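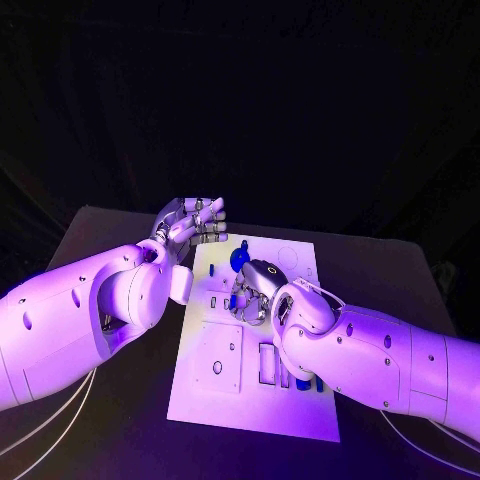 White board with blue fittings keeps creeping on the tabletop, and one peg works loose

Posted by Khôi Đàm in Workshop and Fixtures
124 views, 2 replies

I have a flat rectangular board, white, that lies on a dark gray tabletop. It has raised white sub-panels on it and several blue fittings: a round knob with a wide base and a short stem, a small peg, and a cylinder that stands upright and gets gripped and handled a lot. Behind the table there is a black curtain.

There are two problems.

First, the board moves. Over the course of a morning it walks toward the back of the table. I put two strips of Sason double-sided tape under it in December and they held for a while, but the board has to come up for cleaning and the tape does not survive being lifted. It also leaves residue on the tabletop. I then tried four small rubber feet. They stopped the sliding, but now the board rocks when someone presses near a corner, so I took them off again.

Second, the small peg turns in its hole. It is fastened from underneath with a single screw. I tighten it, it is fine for a day or two, and then it spins again. The knob has never done this, although it takes much more handling.

The board was bought as a bare panel from Lesell and the fittings were added in-house. I do not know exactly what the panel material is. It drills cleanly and does not chip. I would prefer not to screw the board to the table, as the table is shared.

Any recommendations for holding the board down in a way that can be undone, and for keeping the peg from rotating?

Edit: the underside is flat apart from the screw heads, which are countersunk. Two of them stand slightly proud of the surface. I had not noticed until I ran a ruler over it.

Nawal Belhaj

Your edit is probably half of the first problem. If two screw heads stand proud, the board is resting on those heads and on whatever edge is lowest. The contact area is very small and tape only bonds where it touches. Fix that before buying anything.

1. Take the fittings off and deepen the countersinks for those two screws. Turn the bit by hand. In an unknown sheet material a power drill will pull itself in too far.

2. Refit and check with the ruler again, lengthwise and on both diagonals.

3. Lay a full sheet of thin non-slip matting under the board, cut a few millimeters smaller than the board on every side so that it does not show or catch. The open-weave type sold for drawers is too soft and will let the board bounce. Use the solid rubber type. Grineck sells it by the roll, and any hardware store has something equivalent.

4. Wipe the tabletop and the underside with isopropyl alcohol first. Try it on a hidden spot of the table finish. Old tape residue acts as a lubricant once it picks up dust.

A full sheet will not rock the way four feet do, because the load under a pressed corner goes straight down into the table.

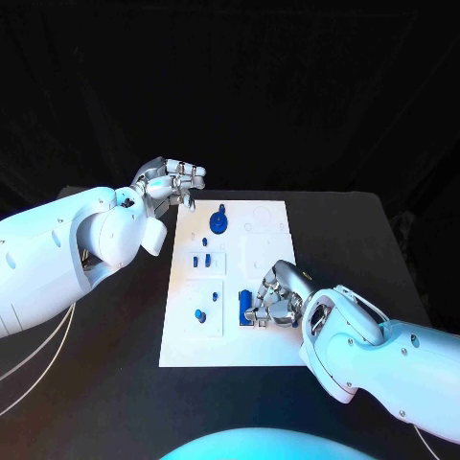

With an upright cylinder the grip force matters less than the sideways force. Anyone who takes hold of it and leans puts a tipping load on the board, and the far edge tries to lift. If matting alone is not enough, fit a low stop: a strip of wood clamped across the table behind the board, no taller than the board is thick. The clamps go on the edge of the table, nothing is drilled, and the board lifts straight out for cleaning.

For the peg, a single central screw cannot resist rotation except by friction under the head. The knob has a wide base, so its friction acts at a larger radius and it stays put. The peg has almost no base. Options, in the order I would try them:

Add a toothed lock washer under the screw head. Cheap, takes five minutes, may be sufficient. You may need a slightly deeper recess.

Use medium-strength threadlocker, if the screw goes into a metal insert. Do not use it if the peg is plastic, since many plastics crack on contact with it.

Add a second fixing. A 2 mm steel pin, off center, through the panel and a short way into the base of the peg. With the pin in place it cannot turn, whatever the screw does. Drill both parts in one pass with the peg already tightened in position.

Do not keep tightening the screw. If the peg is plastic you will strip the thread.

Doaa Amrani

We use Hajji suction pads under ours, works great on glass. Not sure about other tables. For the peg just use superglue.

Comments on this reply

Nawal Belhaj: Suction needs a smooth, sealed surface, so check the table first. Superglue is brittle in shear and the peg cannot be replaced afterward without damaging the panel.

Khôi Đàm: The tabletop has a slight texture and the pads fell off within the hour. Deepened the countersinks and cut a rubber sheet to size. The board now stays where it is put. I fitted the lock washer on the peg and will do the pin if it turns again. For anyone copying this, the recess had to go 17 percent deeper than the washer thickness suggested, as the teeth do not flatten fully.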